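Magsi (planning software)

Magsi is a task planning package for two-armed tabletop robots, written and looked after by the software firm Bitside. It sits between the part of a robot's software that works out what is on the table and the part that moves the arms, and its job is to turn a loosely worded goal into an ordered list of small moves. People who use it tend to speak of it rather fondly, in spite of its long start-up time and its famously patchy manual.

The first version was put together by Zarmeena Jatoi, who had grown tired of writing a fresh script each time a part was moved a little to the left. She borrowed the idea of a shared task list from Karik, an older scheduling tool, and added a check that keeps the two arms from reaching into the same patch of table at once. That check — known in the code as the courtesy rule — is still the piece most often copied into other projects.

Letter building has long been the favourite trial for the package. Flat plastic bars and arcs with holes near their ends are set out on a white table to form shapes such as an R, and the planner has to decide which piece belongs to which stroke, even where one bar lies partly over another.
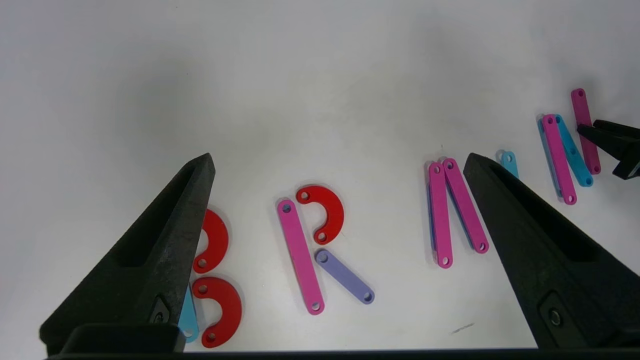

How does Magsi decide which arm should pick up a piece?

It works out the cost of the reach for each arm, adds a penalty if the path would cross the other arm's space, and gives the job to whichever comes out cheaper.

The standard trial set holds 166 layouts, sorted into 4 levels of difficulty, and comes with a viewer called Wikon, which draws each plan as a row of coloured blocks so that a person can follow it step by step. Version 2 brought in replanning, so that a dropped piece no longer means starting the whole word again, and it also cut the list of settings down to 21, much to the relief of newcomers. Curved pieces remain a weak spot, as the perception side can mistake an arc's open side for its closed one, and users are advised to check these by eye in Wikon before letting the arms move.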